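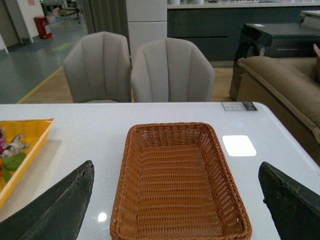

I bought the Corrigan basket because Wurketti had it next to the till and I am weak. It was sold to me as "a home for life's small things", so I went back and bought two more.

The facts first. It's a shallow rectangle in a warm orange-brown weave, flat at the bottom, with sides that slope out towards the rim. That slope is my main complaint. It looks generous on the shelf, but you're paying for a rim and getting a floor, and the floor is a fair bit smaller. Measure your drawer at the top of the basket, unlike me.

The weave is tight, and I've had no snags in 37 days of careless use, including one jumper I was fond of. It weighs next to nothing, so it slides on a glossy table if you rummage with any conviction. A bit of felt underneath cured that. Paper clips stay put. Glitter doesn't, but then glitter never has.

My old system was a yellow plastic tray from the market in Todstead, with holes in the sides and a great deal of character. It wipes clean, which the Corrigan doesn't really, and it survived the move to Fistdale with a kettle inside it. For anything sticky or belonging to a child I still use plastic. For the post, string, tape and the other things you want within reach and not on view, the basket wins on looks alone.
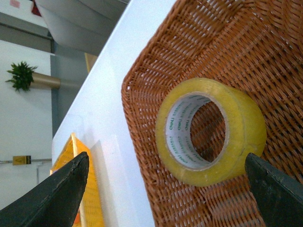
Packing tape in the basket, with room left over.

Wurketti's website has 3,127 reviews of this thing, most of them five stars and three words long. I can't go that far. Four stars, one lost to the slope. Buy the felt pads at the same time, and don't let them sell you the matching lid, it only fits if you press one corner down and keep pressing.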